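Filed under: Opinion / Soil and Borders

Stop Digging in the Autumn

Each March the allotment holders at Brollundale turn over their beds to a full spade's depth, and each summer the same beds cap and crack. I have gardened on heavy clay at Vundville for 7 years and no longer dig at all. The practice survives mainly by habit.

Clay holds its structure through old root channels and worm burrows. A spade shears both. Frost will break up exposed clods, as the older manuals say, but the crumb it leaves is shallow and collapses under the first heavy rain. A 2-inch mulch of leaf mould, laid in autumn and left alone, does the same work at greater depth.

Pendo Bakilana argues that compacted ground must be opened once before mulching begins. I accept this for new plots where machinery has stood. For established borders I do not.

Digging also brings up buried weed seed, chiefly annual meadow grass and bittercress, which then needs hoeing until June.
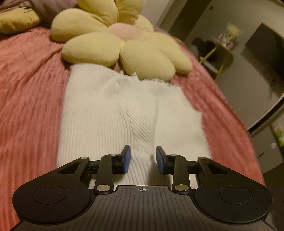 What to Do Instead

Spread the mulch, plant through it with a narrow trowel, and keep off the bed in wet weather.

Last updated: Monday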